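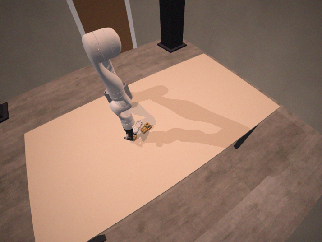
August, paste batch notes, continued

Second cook of the Visetti wheat starch. The first went grainy at the bottom of the pot and was thrown out except for a jar kept for patching spine linings. Changes from the first cook: starch soaked overnight in cold water, heat kept lower, stirring not stopped at any point. Thickened later than expected, then all at once. Color went from white to slightly gray and translucent, and I took that as done. Cooled with a little water poured over the top to stop a skin forming, then through the hair sieve twice.

Ratio as mixed: 50 grams dry starch. Water was poured by eye after the first measure, so the figure in the margin of the old sheet should not be trusted. Next cook, weigh the water as well.

Test strips

Cut from the Gillow text sheet, grain long, and pasted to offcuts of Emley gray board. 16 strips in all, half with paste straight from the sieve and half thinned to the consistency of cream. Brushed from the center out, laid down through waste paper, boned, then under weight between blotters.

Undiluted paste: good tack, quick grab, brush marks telegraph through the thin sheet. Two strips wrinkled at one end, both from the same corner of the sheet. Possibly handled too much before pasting.

Thinned paste: lies flatter, but the sheet stretches noticeably across the grain and has to go down promptly. Allow for this when cutting the linings. Edges held on all but one strip. That one had a dry spot I could feel before pressing, so it counts against the brushing and says nothing about the paste.

Board pull after drying: draws toward the pasted side on both sets, stronger with the undiluted. Lining the inside face should bring it back, as it did on the ledger boards. 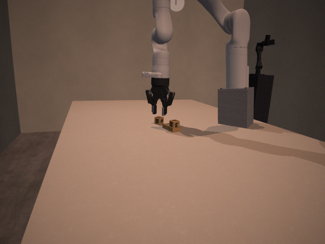 Entered by the binding bench, Gillow workshop
Notebook 3, paste and adhesives

Blotters changed in the afternoon and again before locking up. The first change came too late. The outer strips were already cool and damp to the back of the hand, and the blotter nearest the board had cockled. Change the first set within the hour from now on.

Bai mulberry tissue tried for hinge repairs with the thinned paste only. Torn edges, not cut. Fibers feather out well and the join is hard to find with a fingertip. Too much paste on the first hinge – it bled through to the facing leaf and had to be lifted while still wet. Pasting out on glass and picking up the tissue with the brush works better than pasting the tissue directly.

Storage: remaining paste into the small jars, filled to the neck, in the refrigerator. No preservative. The previous batch turned sour and watery well before it was used up, so smaller cooks make more sense than larger jars. Label each one with the cook, not the date of opening.

Ledger order: 32 sections sewn, spine not yet lined. Hold until the board test has been repeated with both faces covered. The Emley board is short by a sheet if the slipcases come out of the same stack – check before cutting.

To do
Resieve the grainy jar or discard it.
Wash the hair sieve in cold water only. Hot water sets the residue.
Repeat the thinned strips with the grain running short.
Reorder blotters, heavier weight if available.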